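**Display height rules for shared craft tables at the Flavildale hall**

Posted by Ivness Crafts

Our group has reserved a shared table at the Flavildale hall for the June market. The booking form refers to a "90 rule" for displays but does not explain it. We would be grateful if someone could state what the rule covers, and whether a countertop rack for earrings and key rings is permitted. We would also like to know when tables must be ready, as our members travel from Mirkodham and the first bus arrives after 8 a.m.

---

**Mirkodham Makers**

The figure is a height limit in centimeters, measured from the tabletop to the highest point of the display, including any signs. It applies to shared tables only. Holders of a full table may go higher against the back wall, provided that the fire exit sign remains visible from the entrance.

Countertop racks are permitted. The following conditions applied at the last market, and we have received no notice of a change:

- Each seller on a shared table keeps a gap of 15 centimeters from the neighboring display.
- Nothing may hang over the front edge.
- Price cards must be readable from the aisle.
- Boxes and bags are stored under the table, behind the cloth.

Tables must be ready 30 minutes before the doors open. Sellers who expect to arrive later should write to the hall office in advance and quote their booking number. The office has been reasonable about this in the past, particularly for groups who depend on the bus.

---

**Hegedűs Beads**

Racks are fine, we use one every time. Bring your own tablecloth, the ones at the hall are short.

---

**Flavildale Hall Bookings**

The first reply is correct with regard to height and spacing. Two further points should be noted.

First, revolving racks are treated in the same way as fixed ones, but the gap is measured with the stock in place. Long necklaces swing outward when a rack is turned, and we have had complaints from neighboring sellers on this matter. Heavier items should be placed on the lower level and spread evenly on all sides.
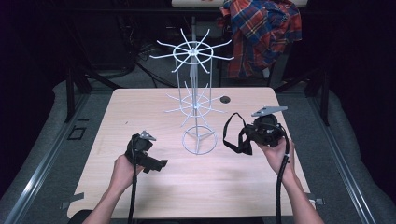

Second, sellers who require electric lighting must request it on the booking form. Shared tables have no outlet as standard, and extension cords may not cross the aisle. Battery lamps are accepted without a request.

Late arrival can be arranged by writing to the office at Room 302. Please state the bus you intend to take and the number of persons in your group. The side door will be open for unloading until the market begins - after that time, all goods must be brought in through the main entrance.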